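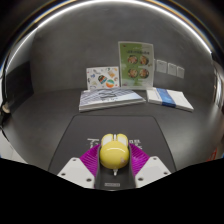
Study tables: new surfaces, mats and handling rules at Mistside

The object study room at Mistside reopened in May with refinished tables and a revised procedure for handling small pieces. This item covers the tabletops, the mats, the treatment of printed material kept on the tables, and changes to the Pindia catalog that affect how requests are filled. Members who only use the book stacks can skip to the section on returns.

Tabletops

The old tops were oak veneer under a clear varnish. The varnish had gone soft along the front edges where forearms rest, and it was lifting at two of the corners nearest the window. Stimach took the tops away, stripped them and refinished them in a medium gray with a smooth, low-sheen surface. The frames and legs are the originals. Table height has not changed.

Gray was chosen after a trial with three sample boards, one white, one gray and one dark green. White gave the best visibility for dark pieces but threw enough light upward to wash out the shading on the undersides of glazed and lacquered ones. Green tinted anything pale. The gray board had no strong effect on either, and pencil marks could be seen on it and removed with a damp cloth.

The finish resists water and mild soap. It does not resist acetone, and it will mark if a hot cup is left on it, although cups are not permitted in the room in any case. Adhesive tape should not be applied to the tops. Low-tack paper tape was tested and came off cleanly after an hour, but left a faint outline after a weekend. Anyone who needs to fix a tracing sheet in place should use the flat weights in the second drawer.

Mats

Every seat used for object study now has a dark mat. The mats were supplied by Albers and replace the folded felt squares, which shed fibers and had to be brushed before each session. Each mat has rounded corners and sits toward the reader's side of the table. Leave it there. A piece that rolls off a mat placed against the back edge has nowhere to go but the floor.

The mats provide grip and a dark ground. They are not cushions. A piece dropped from hand height onto a mat can chip as easily as one dropped onto the bare top, and the rule about keeping pieces low over the table applies as before. In practice this means lifting no higher than the width of a hand, and turning a piece by setting it down and picking it up again from the new side.

Printed lettering on a mat is slightly raised to the touch. Very small pieces with flat bases can rock when they straddle it, so set them on a plain area. The lettering has no value as a scale. Several members have used it as a reference in their photographs, and the letter heights have not been measured and should not be cited. Scale bars are in the top drawer, in metric and in inches.

Clean the mats with a dry microfiber cloth after use. If a mat has been marked with chalk or graphite, leave it at the desk with a note. Do not use the window spray.

Glossy pieces

Most of the questions put to the desk this spring concerned shiny objects: glazed, lacquered, and molded pieces with a polished surface. Three points come up repeatedly.

The first is grip. A smooth, rounded piece is easier to hold securely with a large area of light contact than with two fingertips pressed hard. Pinching concentrates the load and tends to make the piece turn. Use the pads of the fingers on opposite sides, below the widest point if the shape allows it. Where a piece has a projecting stem or tip, do not lift by it and do not let it take the weight when the piece is set down. The foam rings in the shallow tray are there for pieces that cannot stand.

The second is fingerprints. Nitrile gloves are available in three sizes and are required for lacquer and for anything with a green dot on its tray label. Cotton gloves have been withdrawn. They slide on polished surfaces, and the stitching at the fingertips had begun to catch on handles and relief details.

The third is highlights. A bright spot on a curved, glossy surface is a reflection of a lamp, and moving the lamp moves the spot. Members recording color should take a reading or make a note well away from it, and should write down which lamp was on. Pale and saturated areas of the same hue are easily confused under a single strong source. On yellow pieces in particular, a cream area and a lemon area can look like one color catching the light differently. Rotate the piece a quarter turn and look again. If the boundary stays with the piece, record two colors. If it stays with the lamp, record one.

Grooves should be left alone. Dust in a narrow groove is to be reported, and the tray goes back with a slip.

Books and brochures on the table

Reference copies may be kept open on the table during object study. They belong at the far side, beyond the mat, and must lie flat. Thick brochures that will not stay open can be held with a fabric snake weight across the outer margin. Weights must not be placed in the gutter.

Keep printed material and objects apart by at least the length of a pencil. The concern is abrasion in both directions: a glazed foot ring will scuff a coated page, and coated stock can leave a film on a matte base. Loose sheets should be returned to their folder when not being read.

Readers may have two printed items out at a time with an object, or four without one. Large-format plans still need the long table and cannot be combined with object study at the same seat.

Catalog and requests

The Pindia catalog now lists 2082 pieces, including the small molded and glazed groups that were previously held as uncataloged boxes. Of these, over 896 have a tray number and can be requested directly. The remainder must be requested by group, and the desk will bring a whole tray.

Descriptions in Pindia follow a new order: overall form, surface, color, marks, then damage. The old entries began with the maker, which made it hard to find anything unattributed. Maker is still searchable but has moved to the end of the record. Color terms have been cut to a list of 36. Terms such as "butter," "canary" and "straw" were used inconsistently by earlier catalogers and have been folded into pale yellow or bright yellow. A piece with two distinct shades carries both terms, with the larger area given first.

Shape terms have not been standardized yet. Searching for "lobed" will find some of the pieces with a divided top, but others are entered under "eared," "cleft" or "bun form." Try all four. Corrections can be written on the slips at the desk and are entered at the end of each month.

A tray holds no more than 18 pieces. Requests for more than one tray are filled in sequence, and the second tray comes out when the first has been checked in.

Returns

Object trays are returned at the desk and checked against the label while the reader is present. Replace each piece in the recess it came from. If the recess is unclear, leave the piece on the mat and ask.

Books and brochures go on the cart, spine down for thick volumes and flat for anything stapled. Last requests for objects are taken at 3:30 p.m. Last requests for books are taken at 4 p.m., and the tables are wiped down from 4:45 p.m.

Still outstanding: two of the table lamps have loose shades and are waiting on parts, and the drawer at the end seat sticks when pulled from the left. Pull from the center until it has been planed.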